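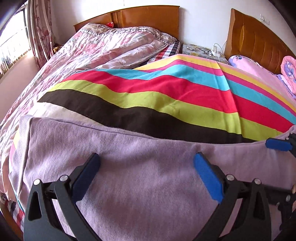 Blue pads on both jaws, lavender fleece on the bed.

Vilcombe gripper, pad and pivot service. Short thread.

1/ I log every open-close cycle. Pads get a look at 1,000 and come off at 2,000, worn or not. Fleece lint gets into the foam and the grip goes vague well before the colour changes.

2/ Old adhesive comes off the bracket with a plastic scraper and isopropyl. Let it dry, press the new pad on, leave it overnight. I tried two hours once and lost a pad behind a chest of drawers.

3/ Pivot screws: back each one out, wipe it, dab of Purnico blue threadlocker, snug it up until the linkage stops rattling, then back a hair. Too tight and the jaws close unevenly.

4/ Check they meet square by closing on a strip of paper. If it pulls out easily at one end, re-seat that pad.

5/ This set is at some 800 cycles. The last one made 3,499 because I forgot to check the log. Grey foam crumbs all through a quilt.

6/ Spare pads come from Wakham, cut to size. Order two sets.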